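Handheld grippers: ribbed pads or smooth?

guerra_fan
Swapping fingers on our handheld pair at Judumen. Ribbed black ones grip well but chatter on anything glossy. We have 16 sets to commit to and I'd like to be wrong cheaply. Sink station, marker cubes on top: 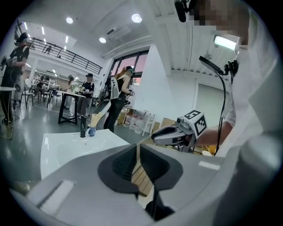
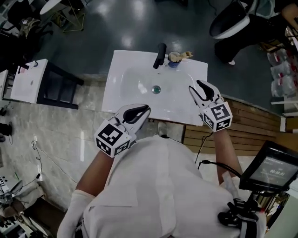
Annelies Widmer
Pads are the wrong thing to argue over. Check your cable first - a stiff one tugs the wrist and you blame the rubber.

guerra_fan
Swapped the cable in November. Still blaming the rubber.

nivov8
Disagree with both. Ribbed wins on mugs, loses on toothbrushes. I ran 300 grasps each way and have the wrist brace to prove it.

Annelies Widmer
300 grasps with one operator is a diary.

Comments (2)

tepid_servo: Did anyone try the softer Nivov pads?

guerra_fan: Yes. They lasted 3 shifts.

Contact | © Gramdale Forums | Back to top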